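Omia backs Terence Pickering for Closta 300 return

July 3, 2023 – Sedgwick Racing is delighted to confirm that Terence Pickering will drive the number 2 car in the Closta 300 at Jastside, with Omia as main sponsor.

Pickering finished third there in June, his best result yet in the touring car series, and he can't wait to get back!

"I love this track – it's quick, it's bumpy and the fans are right on top of you," he said. "Having Omia with us for the next 3 rounds is a massive lift for everyone on the team."

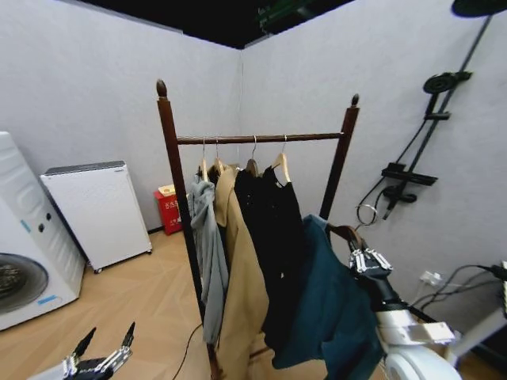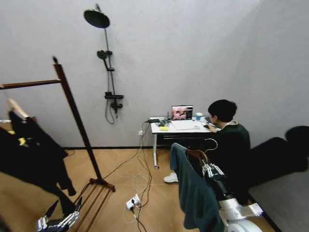 Some 900 grandstand seats are still on sale through the Jastside box office. Gates open at nine on race day, and under-12s get in free.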